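Two surnames and a stubborn grandmother: a talk with Sandrine Moulin about dit names

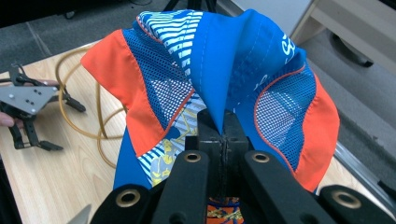 What is a dit name? It is a second surname that a French-Canadian family used along with the first one or in place of it, joined by the word "dit" (or "dite" for a woman), which means "called".

I'd been wanting to sit down with Sandrine Moulin ever since her talk at the spring meeting in Angate, where the tea ran out well before the questions did. I had a question of my own that I never got to ask, about a great-great-grandfather of mine who was baptized under one surname and buried under another, and when I finally wrote to her about it she said to come over and bring everything I had. So I did, and we spent the better part of a day at her dining table, and it was nearly suppertime before I remembered I was supposed to be interviewing her.

She grew up in Bassey and has spent eleven years on the marriages of the old parish there. The register she began with has 227 pages and holds 473 marriages, and she has transcribed every one of them, with the witnesses. In 77 of those marriages the bride, the groom or one of the parents is given with a dit name. That is more than she was expecting when she began, and she'll tell you quite cheerfully that for the first while she got most of them wrong.

"I was treating them like middle names," she said. "I had a column for given names and a column for surname, and when I came to something like Rolland dit Lafleur I would put Rolland in the surname and drop the Lafleur in the notes, and on I went. Then thirty pages along there is a Gaspard Lafleur marrying his daughter off, and I made him a new person. Of course he was the same man. I had two Gaspards for most of a winter."

Gaspard Rolland is the ancestor who got her started, and he comes up often in her conversation, rather like an uncle who is always just about to arrive. He was her grandmother's great-grandfather, a farmer on the Prarirer side of the river, and the grandmother had always insisted the family was Rolland and nothing else. She wouldn't hear of Lafleur. Lafleurs were the people across the road.

"And they were her cousins!" Sandrine said. "Second cousins, on the father's side. Two brothers had the two names between them, and one brother's children kept the first and the other brother's children kept the second. By my grandmother's time they went to the same church and sat on opposite sides and if you had told her they were family she would have shown you the door. I did tell her, a little bit, near the end. She said the priest must have been tired."

I asked where the names came from in the first place. She said there are several answers and people tend to want only one. A good many go back to soldiers who came over from France, because a soldier was often given a nom de guerre when he enlisted, and he might hang on to it when he left the army and took up land. Those are the ones that sound like nicknames: Lafleur, Sansouci, Ladouceur, Latulippe. Others point to the place a man was from, or to a trade, or to something about the way he looked. Some are a forebear's given name that got attached to the family so that people could tell one branch from the next.

"When you have five men in a parish with the same surname and three of them are called Jean-Baptiste, you need something," she said. "I don't think it was mysterious to them at all. It's mysterious to us because we want a person to have one name from the cradle to the stone."

What I found most useful — and I wrote it down twice, once in my notebook and again on the back of my own chart — was her advice about not choosing. When she enters a family now, she records the name exactly as it stands in each record, with its own spelling, and keeps a separate list of every form the family has been known to use. She never corrects the record to match the list. If the priest wrote only Lafleur in 1791, then it's Lafleur for that baptism, and the link to Rolland is something she states herself, in a different spot, with her reasons.

She uses a program called Grodico for this, which some readers will know from the Angate library computers. It wasn't made with dit names in mind and she had a fair bit of grumbling to do about it. It has a box for "also known as", but the search didn't look in that box until she found the setting for it, three years in. She has since printed a sheet about that setting and hands it to anyone who will stand still.

"Before you do anything, try your own search with the second name and see if the person comes up. If he doesn't, you have hidden him from yourself."

We got out my papers after lunch. My great-great-grandfather appears as Pierre Hudon at his baptism and Pierre Beaulieu at his burial, and I'd spent a good many evenings believing I had the wrong man in one place or the other. Sandrine wasn't the least bit surprised. Hudon dit Beaulieu is a well-known pair, she said, and there are printed lists of these pairs that can save a person a lot of trouble. But she wouldn't let me stop there, and she was quite firm about it, in the kindest way.

"The list tells you it's possible. It doesn't tell you it's him. There were plenty of Beaulieus who had nothing to do with the Hudons. You still have to go and find his wife."

The wives are her great favourites, and I think she could have talked about them until dark. In the Catholic registers of Quebec a married woman is usually recorded under the surname she was born with, at her children's baptisms and at her own burial, and so when the husband's surname shifts about, hers will very often hold still. If you have a Pierre Hudon married to a Marie-Josephte Lévesque baptizing children until a certain year, and then a Pierre Beaulieu married to a Marie-Josephte Lévesque baptizing children in the same parish from then on, with the same godparents turning up, you're getting somewhere. If you can find the one marriage and no second marriage, and no burial for a first wife or a first husband in between, you are further along still.

"But then her family can have a dit name too," she added, pouring me another cup, "and I'm sorry to tell you the Lévesques sometimes do odd things with their spelling. So you look at the godparents as well. You look at who stood up at the wedding. A grandfather signing with one name at the bottom of an entry where the priest has written the other at the top, that's the best thing you can find. I have four of those for Gaspard's family, and I was so pleased with the first one I telephoned my sister at six in the morning."

Signatures were something of a rarity in her register, as most people there declared that they didn't know how to sign. She always checks for them anyway and goes back to the images of the original page for it, and she won't rely on an index, including her own. An index is made by somebody at a table with tired eyes, she says, and she has been that somebody.

There's a further complication for families that moved, and mine was one of them. Those who went south to the mill towns or west to the Prairies in the nineteenth century often came to a place where the clerk wanted a single surname and wasn't particular about how it was spelled. Some families chose one half and let the other go. Some were translated outright, so that a Boisvert might become a Greenwood and a Roy a King. Sandrine has a correspondent whose people dropped the first surname, translated the second, and then in the next generation went back to French, and it took the two of them 194 letters and emails to get the whole thing straight. She has kept them all in a binder, with coloured tabs, and she let me read a few. They are very funny in parts. They are also a good lesson in method, since each of them says plainly what the writer had looked at that week and what she hadn't found.

I wondered whether she ever gets discouraged. She thought about it for quite a while, long enough that the cat came in and went out again.

"With the burials, yes," she said. "The children's burials, some years, you have a whole page. I do those in the morning and I don't do too many. The names don't discourage me. I like that they were loose about it. My grandmother would have been happier, I think, if she could have been loose about it too."

Before I left I asked what she'd say to somebody just starting out, who has found the word "dit" in a record for the first time and doesn't know what to do next. She said to copy the entry out in full, by hand if possible, and to include the parts that seem dull. Then write both surnames on the folder, in whichever order you like. Then go looking for the brothers and sisters, all of them, even the ones who died young, and see which name each was given. It's slow, and you will get to know far more about the neighbours than you had planned on.

She is working on the baptisms now, beginning with the Prarirer side of the river, and is up to the letter D. The finished marriage transcriptions can be read in the local history room at Angate, in the two green binders by the window, and she would like it known that she welcomes corrections in pencil.

As for my Pierre, I went home with a list of nine things to look up. I've done five of them so far. The wife's burial was where Sandrine thought it would be, under Lévesque, and the entry calls her the widow of Pierre Hudon dit Beaulieu, with both names written out in full in a very nice clear hand.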